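## 4 软包装在家中的摆放与信息可见性

本节讨论入户调查得到的材料，集中在一类物品上：以塑料薄膜袋为外包装的食品和日用消耗品。硬质容器（瓶、罐、纸盒）在第3节已经处理，这里只在需要对照时提及。第3节的结论是，硬质容器的信息面在家中基本保持出厂时的几何关系，标签在哪一侧，取放时就在哪一侧。软包装没有这个前提。袋子装满时是一种形状，用去一部分以后是另一种形状，折口、夹口、倒置、挤进抽屉以后又各不相同，印在上面的文字也随之弯曲、折叠或者转到背面。

### 4.1 材料与记录方法

调查在Endden片区进行，共29户，居住形态包括独居、合租、两代同住和三代同住。每户由同一组调查员入户，在住户允许的范围内查看厨房、餐边柜、储藏间以及阳台上的储物架。卧室和书房不在查看范围内，住户主动拿出来的零食袋除外。

对每一件软包装，调查员先在原位置记录，不移动、不翻面。原位记录的内容包括：放置位置（台面、开放层架、关闭的柜子、抽屉、冰箱、地面容器）、放置姿态（直立、平躺、侧立、倒置、斜靠）、朝外的一面是哪一面、封口方式，以及站在日常取物的位置上能否看到品名、日期和条码。完成原位记录后，再征得同意把物品取出，补记材质、颜色、光泽、信息栏位置、文字排列方向和附加标签。

取出后的记录全部在住户家中完成，不把物品带走。台面空间不够时，调查员用托盘在餐桌上操作，记录完放回原位并请住户确认。有几户的柜子放得很满，放回时与原先的姿态有出入，这些物品只采用原位记录那一份，取出后的记录仍用于包装特征的分析。

全部材料录入Varkoser编码表，共400件。编码表的字段在试调查阶段改过两次。第一次是把“正面”拆开，分成“主展示面”和“当前朝外面”，因为调查员发现住户所说的正面常常是自己习惯看到的那一面，与印有大字品名的一面对不上。第二次是增加“附加标签”字段。最初的表只考虑直接印在薄膜上的信息，没有考虑零售或进口环节后贴上去的纸质标签，而这类标签在实际材料里很常见，贴的位置又很不统一。

为检查编码的稳定性，从中抽取50件由另一名编码员独立重编。分歧主要出在姿态一项，“斜靠”与“直立”的界线难以划清，袋底摊开、上半截靠在别的东西上的情形两边都说得通。讨论之后规定：袋子自身能够站住、撤掉相邻物品后不会倒下的，记为直立，其余记为斜靠。由于原位记录时不能移动物品，这一判断要由调查员在取出时补做。其他字段分歧不多，逐件核对后统一。

### 4.2 包装的分类

按包装形态和信息布局，材料归为6类：

1. 枕式袋。两端横封，背面有一道纵封，装满后接近圆柱或扁枕，没有底面，直立困难。
2. 自立袋。底部有折底，装满时可以站立，用掉一半以后多数站不稳。
3. 侧折袋。两侧有折边，常见于米、面粉和干货，排列较整齐，但开封后折边容易散开。
4. 真空袋。贴着内容物收紧，形状由内容物决定，表面多棱。
5. 多连小袋。外面一层大袋，里面若干独立小袋，外袋撕开后往往很快被丢掉。
6. 替换装。带嘴或带剪口的补充装，用途是倒入硬质容器，在家中停留的时间长短不一。

分类只看包装本身，不看内容物。同一种食品在不同住户家里可能分属不同的类，例如干面条既有枕式袋也有侧折袋。我们起初尝试过以内容物分组，很快放弃了，理由是决定摆放方式的多半是袋子能不能站、能不能叠，住户在谈到收纳时也是这样讲的：“能站的放前面，站不住的往里塞。”这句话来自一户三代同住的家庭，类似的说法在其他住户那里也听到过。

枕式袋是其中最难处理的一类。它没有底面，两端又都是封口，平躺时会滚，竖着放会弯下去。层架上只放一两袋时，住户通常让它平躺，长边与层架前沿平行；袋子多了以后，就改成一端朝外、一端朝里，像放卷轴那样码起来。后一种放法节省宽度，代价是朝外的只剩下一个封口端，品名、信息栏和日期全都转到了侧面或顶面。

### 4.3 信息在袋面上的位置

包装设计通常假定有一个主展示面，品名和图案印在这里，配料、贮存条件、生产信息印在背面或侧面。货架上的商品由店员理过面，这个假定大体成立。进入家庭以后，理面的工作没有人专门做，朝外的一面主要由放进去时手的动作决定。右手持袋、从右侧塞入柜中的人，留在外面的常常是袋子的一端或者一条侧边。

侧边恰好是信息密度最高、字号最小的区域。配料表、营养成分、厂家地址、保存方法挤在一个线框里，旁边再留出条码的位置。对直接印刷的包装，条码与信息栏的相对位置由版面决定，同一品种的每一袋都一样。后贴标签则要看贴标的人和当时袋子的状态，有的端正，有的歪斜，有的压在封边上，有的正好盖住一行字。

文字方向增加了另一层差异。材料中有一部分包装采用东亚文字竖排，信息栏里的字自上而下成列，栏内再用竖线分隔出较窄的一块，放单独的小标题和内容。竖排文字在袋子直立时与阅读方向一致；袋子横放以后，列变成了行，字却侧了过来，读的人要么把头歪过去，要么把袋子拿起来转正。横排文字的包装遇到的是同样的问题，只是发生在相反的姿态上。一个柜子里同时有两种排法的包装时，无论统一直立还是统一横放，总有一部分字是侧着的。

图4所示的光面黄色塑料包装可以说明几种因素叠加时的情况。窄长的白色条码标签竖着贴在靠近端部的侧面，随薄膜的弧度略有倾斜，下部落入袋底一侧的阴影；紧挨着它的是细线框起来的信息栏，栏内竖排小字密集，字为深橄榄色，受袋面弧度影响有些变形；再往右下方另有一组较大的竖排字。袋面上部有褶皱，反光呈浅白色条纹。
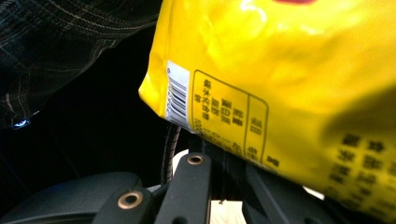 后贴标签与印刷信息之间的关系，在编码表里分为三种情形：相邻、部分遮盖、完全分离。相邻的情形对查看最有利，住户找到条码也就找到了信息栏。部分遮盖的情形多见于信息栏较大、端部较短的袋子，可供贴标的空白不够，标签只能压到栏边上。完全分离指标签贴在主展示面或另一侧，查看时需要翻面。住户对这三种情形的感受差别不大，他们很少用到条码，标签的存在只在遮住日期时才会被提起。

真正经常被查看的是日期。日期的位置比其他信息更不固定，有的压印在封边上，有的喷在背面空白处，有的在信息栏里写着“见封口”，需要再找一次。压印的日期没有颜色，在光面薄膜上要斜着对光才能看出来；喷码的墨色一般较深，可是喷在深色图案上时仍然难认。住户普遍的做法是在放进柜子之前看一次日期，之后凭记忆，到怀疑过期时再找出来看。

### 4.4 光泽、褶皱与阅读

薄膜表面分为光面和哑面两种记录，介于两者之间的按调查员在日常取物位置看到的反光判断。光面袋在厨房顶灯下几乎都有亮斑，亮斑落在图案上影响不大，落在小字上就会盖住几列或几行。住户的应对方法很一致，就是把袋子拿起来换个角度。柜内没有灯的情况下，亮斑较少，但小字处在暗处，同样要拿出来看。

褶皱的来源有两种。一种是装袋和运输中形成的，袋子还没有开封就有，集中在两端和袋肩；另一种是开封后反复卷折形成的，集中在开口一侧。前一种褶皱较浅，字的笔画会弯，整体还能辨认。后一种褶皱会把整段文字卷进去，要把袋口完全打开、抚平才能读到，而这时袋子里的东西往往已经敞着了，住户因此不愿意这么做。一位受访者说，她宁可用手机查这个牌子怎么煮，也不愿意把夹好的袋口再拆开。

信息栏靠近哪一端，与开封方向有关。多数枕式袋在两端都能撕开，使用者选哪一端看顺手与否。如果撕开的是靠近信息栏的一端，卷折几次以后，信息栏就成了最先消失的部分。替换装和自立袋一般有明确的撕口，信息栏离撕口较远，这个问题较轻。侧折袋介于其间，尤其是用剪刀剪开的，剪的人会尽量往印字少的地方剪，但很少会想到以后卷折要占去多长一段。

颜色与小字的对比在编码中只作粗略区分。浅色底深色字最容易读，黄底配深色字在自然光下也清楚，到了暖色灯下底色与字色的差距有所缩小。我们没有测量照度和反射率，这里的判断来自调查员的现场备注，只能说明有这种情况，不足以比较各种配色的优劣。

### 4.5 住户的整理办法

入户过程中请住户讲一讲自己怎样放这些袋子，没有使用固定问卷。谈话整理后，可以看到几种反复出现的办法。

第一种是转移到硬质容器里。米、面粉、糖、豆类的转移最普遍，零食和速食很少转移。转移之后原包装怎么办，各家做法不同。有的直接丢掉，有的把信息栏剪下来贴在容器上或者塞进容器里，还有的把空袋折好放在容器底下。剪下来保存的住户提到，麻烦在于日期和烹煮方法往往不在同一块上，剪了这块漏了那块。后贴标签的情况更复杂一点，标签撕下来容易破，连同薄膜一起剪又剪不平整。

第二种是用筐或分隔盒把袋子竖起来。枕式袋单独站不住，几袋挤在一起就能互相支撑。住户使用的筐有深有浅，深的支撑好但挡住下半截，浅的露出来的多但容易歪倒。调查所见的产品中，Nestovix的可调隔板盒在几户家里都有，隔板间距可以随袋子的多少改变，用去几袋以后把隔板往前推，剩下的仍然站得住。也有住户用裁开的纸箱达到同样的效果，隔板不能移动，就在空出来的地方塞一块叠好的布。

竖起来以后，朝上的一般是封口端。这一端通常没有品名，于是有些住户在夹子上写字，或者在封口处贴一条胶带，写上品名和开封的月份。写的内容很简略，多为两三个字，家里其他人未必看得懂。一户合租的住户里，三个人各用一种颜色的胶带，颜色表示归谁，胶带上什么也不写，品名靠透过袋子摸形状来判断。

第三种是按使用频率分层。常用的放在与视线相平的一层，袋子随手放下，姿态不讲究；不常用的放在高处或者深处，反而码得整齐。这与我们原先的预想有些出入。原先以为整齐的摆放有利于查看，实际情况是整齐的那一部分很少被查看，码好以后长时间不动，过期的物品也大多出在这里。常用的一层看起来乱，信息也常常朝下或朝里，但每次取用都会经过手，袋子被翻来覆去，住户对它们的状况很清楚。

第四种很难称为办法，就是放在买回来的购物袋里，整袋放进储藏间，需要时伸手进去找。采用这种做法的住户一次采购量较大，到家时没有时间整理。购物袋里的软包装彼此挤压，端部变圆变皱，后贴标签的边角容易翘起来。过一段时间再整理，已经很难恢复成平整的样子。

### 4.6 外文包装的处理

竖排文字和外文包装在几户家里占了不小的比例，有的是住户自己买的，有的是亲友带来的。读得懂包装文字的住户与读不懂的住户，处理方式有明显区别。

读得懂的住户把它们与其他包装混放，分类依据仍是用途和形状。读不懂的住户倾向于单独放在一处，并且更依赖图案和颜色来记。他们说得出“红的是辣的”“黄的那种要泡”，说不出品名。如果同一品牌的几个品种共用一套版式，只在底色上有区别，这种记法很有效；如果底色相近，就容易拿错，开封以后才发现。

进口环节贴上去的中文标签本来可以解决一部分问题，但它受到与条码标签同样的限制：贴在弧面上，随袋子变形，尺寸又小。标签上的字号通常比原包装的信息栏还要小。有的住户从来没有注意到标签的存在，调查员取出袋子记录时才第一次看到。也有相反的例子，一位受访者只看后贴标签，对原包装上的图案完全不留意，换了包装设计以后他并没有察觉。

亲友带来的包装没有这层标签。住户要么当场问清楚吃法，要么放着不动。问清楚之后，有人会用记号笔直接写在袋子上。光面薄膜上的记号笔字迹容易蹭掉，写在后贴的纸标签上更牢固，所以有一户专门把字写在条码标签的空白边缘。字写得很小，绕着条码转了半圈。

### 4.7 可见性的衡量

为了把以上观察放在同一尺度下比较，本文沿用Pîrvu分级，对每件物品的品名、日期和使用方法三项信息分别评定。分级的依据是取得信息所需的动作：站在原处就能看清；需要弯腰、踮脚或者打开柜门；需要把物品拿起来；需要拿起来之后再翻面或者转动；需要展开、抚平或者拆开封口。动作越多，级别越低。

采用动作作为依据，好处是不需要测量字号和光照，调查员在现场就能完成评定，不同住户之间也可以比较。缺点是同一级别内部差异较大。拿起一袋放在台面上的零食，与从满满一柜子里抽出一袋面粉，按定义同属一级，费的力气相差很多。评定时我们在备注里写明了取出是否需要先移开别的物品，这部分信息没有并入级别。

从结果看，品名的级别普遍高于日期，日期又普遍高于使用方法。枕式袋三项之间的差距最大，品名在袋面上重复出现，弯折以后总有一处可见；使用方法只印一次，字又小，一旦转到下面就要翻面。自立袋在装满时三项都比较好，内容物减少以后下降得很快。真空袋的变化最小，它在开封前形状稳定，开封后一般很快用完或者转移。多连小袋的问题集中在外袋丢掉之后，小袋上常常只有品名，日期和方法随外袋一起没有了。

后贴标签对级别的影响要分开看。标签与信息栏相邻时，三项的级别与没有标签的同类包装相近。部分遮盖时，受影响的主要是使用方法，原因是贮存和食用说明多排在信息栏的边缘位置。完全分离时，标签本身带有日期的，日期一项反而有所改善，多出来一处可以查看的地方。

文字方向的影响在枕式袋上最清楚。平躺、长边朝外的枕式袋如果是横排版式，信息栏一拿起来就能读；如果版式是竖排并且按袋子直立来设计，拿起来之后还要再转一个方向，级别低一级。反过来，插在分隔盒里竖放的袋子，竖排的一方占优。也有一些竖排包装本来就是按横放来安排的，字列与短边平行，横着拿正好可以读，这类包装在平躺时没有劣势。因此单看竖排还是横排不能推断查看是否方便，要把文字方向与袋子长边的关系一并记下来。编码表在录入过半时才补上这一字段，较早录入的物品依据照片回填，照片上看不清的记为缺失。

### 4.8 讨论与限制

材料显示，软包装的信息可见性在家庭中由三方面的条件共同决定：包装自身能否保持形状，住户把它放成什么姿态，信息栏处在袋面的什么位置。包装设计能够控制的是第一项和第三项。就第三项而言，把日期和使用方法各在靠近两端的位置重复一次，对枕式袋的帮助可能最大，不论从哪一端撕开都还留有一处。重复印刷要占版面，小规格的袋子未必放得下。

对后贴标签，贴标位置如果能够固定在离端部有一段距离的平缓处，变形会少一些。实际操作中，贴标的人面对的是已经装满的袋子，端部往往是唯一没有印满图案的地方，贴在那里有现实的考虑。包装版面上预留一块空白给后续标签，这种做法在硬质容器上已经常见，软包装中只有少数采用。

住户一方的做法差别很大，难以归结为几条建议。用分隔盒竖放可以减少压在底下的物品，同时会让品名离开视线，需要另外写字来补。转移到硬质容器以后取用方便，信息的保存却要另想办法。多数住户对自己的安排是满意的，调查员认为查看困难的地方，他们未必觉得困难。有几户在谈话快结束时说，家里的东西都是自己买的，放在哪里、什么时候该吃完，心里有数。这种说法在独居住户那里基本符合实际，在多人同住的家庭里，说这话的人和做饭的人有时并非同一个，后者给出的描述就要含糊得多。

调查有几方面的限制。首先，入户时间事先约定，有的住户在调查前整理过厨房，原位记录反映的是整理之后的状态。我们询问了是否整理过，承认整理过的住户没有排除，只加了标记。其次，入户都在白天进行，傍晚和夜间灯光下的阅读情况没有覆盖，4.4中关于光泽的描述以顶灯打开时的现场查看为准，窗外的自然光没有遮挡。再次，每户只去一次，看不到同一件包装从满到空的过程。前文关于自立袋随内容物减少而下降的说法，来自不同住户家中满袋与半袋的比较，属于横向的推断。

最后是片区的问题。Endden片区的住宅面积偏小，厨房储物空间有限，住户对竖放和叠放的依赖可能高于其他地方。储物空间宽裕时，枕式袋可以单层平放，本节描述的许多困难不会出现，或者以别的形式出现。第5节转入冷藏和冷冻环境，那里空间同样有限，另外还要考虑结霜和水汽对后贴标签的影响。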